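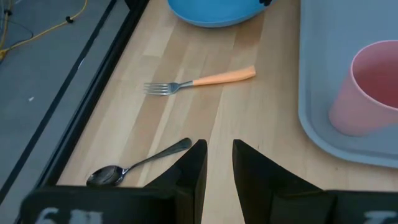 One reply on the survey said that bringing your own lunch is only cheaper if you don't count your time, and that anyone who claims it takes ten minutes is forgetting the washing up. It came in on the second day and I ended up changing half the project because of it, so it seems fair to let it go first.

Packed or Bought? Lunch at Cotness College
Student project report, handed in 16 Feb 2026

What I wanted to find out

I've been at Cotness since August and I've bought my lunch nearly every day of it. I know exactly why, too: I get up late and the Dizon counter is right next to the library stairs. My plan was to compare the price of a bought lunch with the price of a packed one, make a nice chart and be done. Then the washing up person wrote in (thank you, whoever you are) and I added time as well, and then tidying up, and then how full people felt at four o'clock, which was a bit of a mistake because I never found a good way of writing that down.

So the questions became these. What does a week of lunches cost each way? How long does each one take, with everything in? And do people who switch keep it up?

How I did it

There were two parts. The first was a survey made with Lonus, the form tool the college lets us use. It went to all 818 students on the day courses and I got 274 replies, which is a third of them give or take a few, and a lot better than I was told to expect! I left the form open for a week. The questions were short: where did your lunch come from today, what did it cost, how long did you spend on it, and a box at the end for anything else.

The second part was me. I bought lunch for four weeks and kept the receipts, then I packed lunch for four weeks and kept those receipts as well. I timed everything on my phone. For the packed weeks the clock started when I opened the fridge and stopped again for the eating. It went back on in the evening for the washing up, and I split the cost of big things like rice and oil over the number of meals I got out of them. I should say that I'm not a fussy eater and I can live with the same lentil thing three days running, so someone else's numbers would look different.

My lunchbox was a Kornix with two layers. I didn't include the price of it because I already owned it. My tutor thinks I should have included it, and I can see the point, but spread over a whole year it hardly moves anything.

What the survey said

More people packed than I'd guessed, though "packed" covers a lot. Some people meant a proper cooked meal from the night before and some meant a cereal bar and an apple. I should have split those up in the form. By the time I noticed I had most of my replies, and I didn't want to change the question halfway through.

The reason people gave most for buying was being short of time in the morning. Next was not having anywhere to heat things up, and I have a lot of sympathy with that one, as the queue for the microwaves at half past twelve is dreadful. Hardly anyone said they bought because the food was nicer. People who packed mostly talked about money. A few said they ate earlier and more calmly because they didn't have to queue, and one wrote a very long and very happy paragraph about soup in a flask, which I've put in the appendix in full.

Forgetting cutlery came up over and over. I hadn't asked about it at all. People had eaten pasta salad with a pen lid, yoghurt with the foil lid folded into a scoop, and noodles with two coffee stirrers. Several said they'd left a perfectly good lunch in the bag and bought another one just because they had no fork with them. That's a daft reason to spend money and I've done it myself twice. It also messes up my cost figures, since those people count as buyers for the day even though they paid for both lunches. 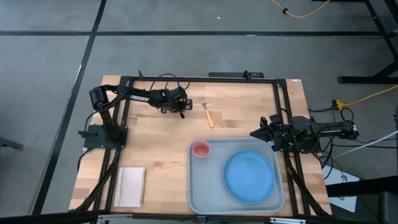

I went back through the comments after that and made a separate pile of what I called double lunches, meaning any day when somebody brought food and bought food as well. Forgotten cutlery was in there, and leaky tubs, and going along with friends who were buying, and simply not fancying it when the time came. I can't put a proper price on the pile as the form didn't ask for both amounts.

What my own eight weeks said

Packing came out £54 cheaper over four weeks. I was pleased with that until I looked at the timings. Buying took very little time apart from the queue. Packing was quick on the days I had leftovers and painfully slow on the days I didn't, and the worst one was a morning when I decided to roast a tray of peppers before a nine o'clock class. The washing up really did add up, just as I'd been told. Soaking the box as soon as I got in helped a lot.

I got quicker as the weeks went on. By the last one I was cooking extra at tea and putting it straight into the box before I sat down, so the morning part was just picking it up off the shelf. I also started keeping a fork and spoon in my bag all the time, rolled up in a tea towel, and only bringing them out to wash.

Things I'd change

The two halves of my own test weren't fair on each other. The packed weeks came second, when the weather was colder, and I ate more. I'd swap week by week next time. I'd ask about double lunches from the start, and I'd ask what people count as a lunch before asking what it cost. The four o'clock hunger scores are in my notebook if anyone wants them, but I've left them out of here as I was giving myself sevens for no reason I can remember.

We had a limit of 2,000 words, so the full price list and the survey comments are in the appendix. I'm still packing four days out of five. The other day I go to Dizon for the cheese and onion pasty.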